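Ticket 3579: left and right streams drift apart in cup-stacking episodes
Project: Prarkthorpe
Component: sync and replay tooling
Priority: high
Status: resolved, follow-up open
Opened: 10/1/21

Summary

Episodes recorded with two hand-held grippers fail the alignment check after conversion. The left and right streams start together and separate as the episode goes on. Short episodes pass. Anything over a minute or so tends to fail, and the long cup-stacking ones fail nearly every time.

Setup

Recording host is Stestholm. Both grippers send camera frames and jaw width to the same recorder process. Conversion runs afterward on Praltura, which resamples both sides to a common clock and writes one episode file. Replay and training both read from that file.

Error from the converter log:

align: right stream ahead of left by 100 ms at frame 791, limit exceeded, episode rejected

The frame number changes between episodes. The sign does not. Right is always ahead.

What was tried first

Restarted the recorder and recorded a fresh set. No change.

Swapped the USB ports for the two cameras. No change, right still ahead.

Swapped the camera cables end to end. No change.

Rolled the converter back to the April build. Episodes passed, but only because that build did not have the alignment check. Plotting the jaw widths by hand showed the same drift in its output, so everything converted with the April build is suspect too. See the follow-up at the end.

Checking drift against the video

The jaw width signals alone were not enough to tell which side was wrong, so I went through the frames and looked for moments where both hands have to agree. Cup stacking is good for this. One gripper holds a cup, the other holds the stack, and contact is easy to find to within a frame or two.

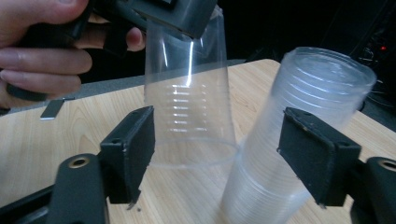 Playback in the replay viewer puts the two streams side by side with a shared scrub bar. I picked one reference point per episode and compared what each camera showed with the logged jaw width for both sides. In the frame used for the write-up, the other gripper has an upside-down cup clamped by its base, and the open rim is almost touching the side of the nested stack. The width log for that gripper, at the same converted timestamp, says the jaw is still fully open. It can't be open with a cup hanging from it. The camera on this side and the width log on the other side disagree, and the gap matches what the converter reported.

That ruled out the cameras. Their frames agreed with each other at every reference point I checked. Only the width samples on the left were late.

Cause

The recorder stamps camera frames when they arrive from the driver. Width samples from the right gripper are stamped the same way. Width samples from the left went through an older code path that puts them in a queue and stamps them when they are read out. The queue is drained once per control tick, one sample at a time. The left encoder sends slightly faster than the tick, so the queue grows for as long as the episode runs and each sample is stamped a little later than the one before.

The converter then used the width samples as the reference for the whole left side, so the error line blamed the stream – that is why the first day went into cameras and cables.

Fix

1. Stamp left width samples on arrival, same as the right.
2. Drain the full queue on every tick.
3. Report camera and width offsets separately in the converter log.
4. Log a warning if the queue holds more than one tick of samples.

Merged to the recorder branch and installed on Stestholm.

Verification

Recorded a 700 second session, well past any normal episode length. Offset stayed under one frame from start to end on both sides. Queue warning did not fire. Re-ran the hand check at several contact points and the widths now close when the cup is gripped.

Ogbonna, the replay regression suite, passes with the new recorder output.

Follow-up

Old episodes still need a decision. The arrival times were never saved for the left side, but the drift looks linear and could be removed with a fit against the camera frames. Opened as a separate ticket. Until that is done, do not train on two-gripper episodes converted with the April build.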